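Brokance puts its seconds on the shelf, and asks full attention for them

GOTNESS, February – Tableware maker Brokance will open a seconds shop at its Kirnier works this spring, selling the plates, bowls and mugs that came out of the kiln with ideas of their own.

Until now, a plate with a pinhole in the glaze went into a skip behind the packing shed. The firm has decided that most people eat off the top of a plate and seldom inspect the underside, and that the skip was getting the better end of the deal.

The shop will stock four colours from the Stanciu range: oat, slate, moss and pink. Pink is expected to be plentiful. It has been the most temperamental glaze the works has handled, coming out anywhere between seaside rock and boiled ham depending on where it sat in the kiln, and the buyers who order it by the pallet want every piece to match.

Seconds will be sold in two grades. Grade one has a small mark that the customer will need to hunt for. Grade two has a mark that the customer's mother-in-law will find at once. Anything that wobbles will be labelled as wobbling. Cracked pieces will still be crushed for hardcore, as the car park at Kirnier can confirm.
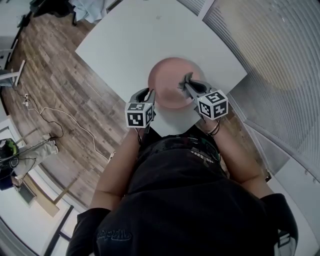
2 min read

Prices start at £2 for a side plate and £5 for a dinner plate. There will be no loyalty card, no café and no scented candles, although the firm admits it has been approached about the candles.

Shoppers are asked to bring their own newspaper for wrapping. Brokance will supply boxes until the boxes run out. Returns will be accepted on anything that proves to be perfect.

Trade enquiries should go to the Brokance sales office in Gotness.

More from Brokance
Stanciu range gains a gravy boat, after some argument
Kirnier works: kiln two back in service
How to stack bowls

Comments

Does the wobbly stuff cost less or is the wobble included?

Got a moss bowl from the Gotness market years back, still going, chip and all. Will the shop take cards?

Bring back the big mugs please.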